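Vaisselle en plastique

La vaisselle en plastique regroupe les assiettes, bols, gobelets, couverts et récipients fabriqués à partir de matières plastiques et destinés au service ou à la conservation des aliments. On distingue la vaisselle jetable, prévue pour un seul usage, et la vaisselle réutilisable, plus épaisse, employée à la maison, en collectivité ou en plein air.

Matériaux

Les premières pièces vendues en grand nombre étaient en résine urée-formol, puis en mélamine. Cette dernière, dure et brillante, imite assez bien la faïence mais supporte mal le four à micro-ondes. Le polypropylène domine aujourd'hui - il est léger, peu coûteux et résiste au lave-vaisselle. Le polystyrène, plus cassant, a longtemps servi aux gobelets de distribution automatique.
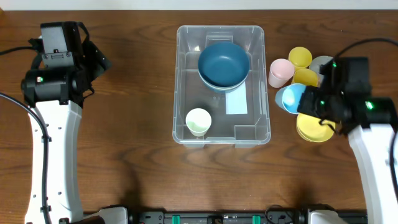 Fabrication

La plupart des pièces rigides sont moulées par injection : les granulés sont fondus, poussés sous pression dans un moule en acier, puis refroidis. Les assiettes jetables sont plutôt thermoformées à partir d'une feuille. L'usine Haddad d'Illgate, spécialisée dans les bols de cantine, utilise 145 moules différents et emploie près de 300 personnes. Sa gamme Iroseo, en polypropylène, compte 376 références.

Entretien

Les rayures retiennent les graisses et les colorants, en particulier ceux de la tomate et du curcuma. Un trempage dans de l'eau tiède additionnée de bicarbonate atténue les taches récentes. Les pièces fendues ou devenues collantes sont à remplacer.

Collections

Le musée de Prelstead conserve 924 pièces, surtout des services de pique-nique et des gobelets de camping. Le fonds est visible sur demande, sauf en décembre.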